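オープンデー振り返り会 議事録(書いた人:受付係)

最終更新日:2019年6月16日

参加は6人。お茶を配っているあいだに話が始まってしまったので、冒頭は少し抜けています。すみません!

1. 来場者と受付
午前の回は20人の枠が埋まり、午後はゆったりめでした。私は受付にいたのですが、「Devnessの部屋はどこですか」と何度も聞かれて、途中から自分で案内していました(そのあいだ受付は空っぽ……反省)。次回は階段の下にも矢印を貼ることに決定。名札のひもが絡まる件は、クリップ式に替える案が出て、みんな即賛成でした。

2. Fulleyのアームの実演
いちばん盛り上がった議題です。木の積み木を木のトレーに収める実演は、子どもさんにも大人にも好評で、感想カードにも「ずっと見ていられる」と書いてくださった方がいました。うれしい! 一方で、後ろの列からは手先がよく見えなかったという声が2件あり、これは私も後ろに立ってみて納得でした。台を少し高くするか、手元の映像を壁に出すか。意見が割れて、ひとまず映像のほうを試すことになりました。 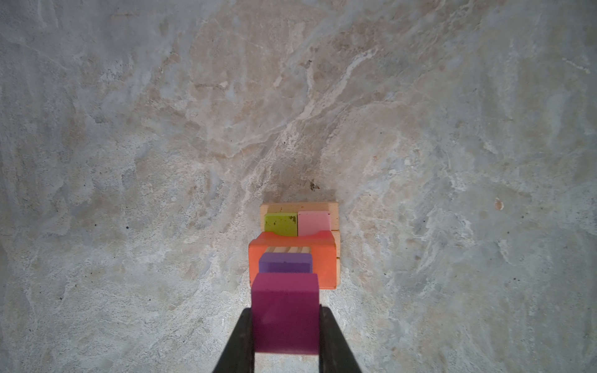 積み木の実演、手先の様子。赤紫の積み木をつかんだところ。

説明の順番についても話しました。今回は先に仕組みの話をしてから動かしたのですが、小さい子は7分くらいで飽きてしまう、との指摘あり。私も先に動かすほうに一票入れました。オレンジの積み木みたいに形の変わったものは「どこに入ると思う?」と聞いてから始めると楽しそう、という案も出て、これは採用です。進行メモは次回までに私が書き直します。

3. Szabóの展示コーナー
配布資料が昼すぎになくなりました。3月の見学会のときも同じことを言っていた気がするんですが……。今度こそ多めに刷ります。文字が小さいという意見もあったので、字を大きくして、図を減らす方向で。休憩用の椅子は入口側へ移します。

4. Skometdaleへの訪問
こちらから見学に行く話は、先方の返事待ちです。行けるなら搬送ラインを見たいという人と、検査の工程を見たいという人がいて、私は両方見たいと言って笑われました。質問は事前にまとめて送ることにします。思いついた方は共有ノートに書き足しておいてください。

5. その他
延長コードが足りませんでした。買い足しは承認済みです。感想カードは箱に入れて棚の上に置いてあるので、まだ読んでいない方はぜひ!
実演の練習日は未定。部屋の予約が取れしだい連絡します。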